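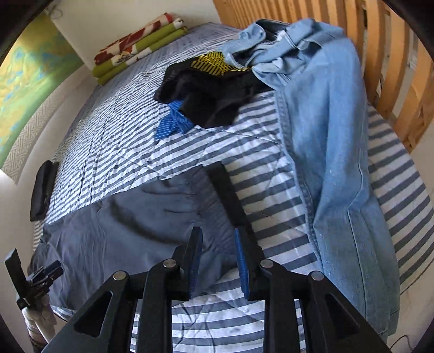
The shirt was the last thing to go in the bag, and she left it on the bed until after supper.

She had been in the apartment two days by then. It was on the second floor over the old Orlandini bakery, with one bedroom, a kitchen with a window onto the fire escape, and a closet that smelled of cedar and cough drops. Her father had lived there since March of the year before. Before that he had lived in the house, and before that, as he liked to say, in other people's houses.

The landlord wanted the keys back by the end of the week. The notice was taped inside the front door, typed, dated Thursday, June 22, 2023, with the apartment number wrong and corrected in pen. She took it down and put it in her purse. Then she didn't know why she had done that and put it on the kitchen counter with the other papers.

The kitchen had gone fast. He owned very little that a person could cook with. She gave the pots to the woman across the hall and threw out the spices. In the drawer by the stove she found his bank book from Ginis Savings, with a balance of $1,899 in it, and a receipt for a pair of shoes she had never seen him wear. She looked for the shoes and found them in the closet, in the box, with the paper still in the toes.

Her brother called while she was holding them.

"What size are they?" he said.

"Eleven."

"I'm a ten."

"I know what you are."

He asked if she had found the watch. She said she hadn't. He asked if she had looked in the coat pockets and she said she was getting to the coats. He was driving, and the call kept dropping out, and after the third time she let it go and did the coats. There was a bus schedule, a peppermint, a ticket stub from the ferry to Jarka. The watch wasn't there.

She worked on the bed because it was the only flat place left. The table had been sold. She spread the clothes out on the striped duvet and sorted them by who might want them, which came down to her brother, the church, and the trash. Her father had bought the duvet himself. She remembered him telling her over the phone what he had paid for it, and that the stripes ran the wrong way if you put it on in a hurry.

The denim shirt was older than the apartment. It was older than her marriage. He had worn it to paint the porch and to take her to college, and he had worn it in the hospital over the gown until a nurse talked him out of it. The blue had faded out of it, more in some places than others, and there were pale specks on it that might have been the porch paint.

She laid it out the long way and did up the buttons. Then she tried to fold it the way he had taught her, sleeves behind, thirds, tail up, and it came out lopsided. She shook it out and laid it down again. The collar wouldn't stay flat. It bunched up toward the head of the bed however she pulled it.

In the pocket there was a slip of paper with 2718 written on it in his square handwriting. It was too short for a phone number. She tried it on the little gray lockbox from the closet and the box didn't open. She tried her mother's birthday, and then her own, and the box opened on her own. Inside were his discharge papers, a spare key to the house they had sold, and the watch.

She called her brother and got his voicemail. She told him she had it and that it was running. It wasn't running, but she thought it probably only needed a battery.

For supper she ate crackers and the end of a jar of Nillness jam, standing up at the window. A man on the sidewalk was trying to get a mattress into a van by himself. He would push one end in and the other would sag to the street. She watched until somebody came out of the laundromat and took the low end for him.

When she went back to the bedroom it was nearly dark. She turned on the lamp and packed what was going to her brother, and then what was going to the church. The shoes went in with the church things. She carried two bags down to the car and came back up for the third.

The shirt was still there. She picked it up and put it on over her blouse. The cuffs came down past her fingers, so she rolled them, one turn and then another. Then she stripped the bed, folded the duvet with the stripes going the wrong way, and carried it down.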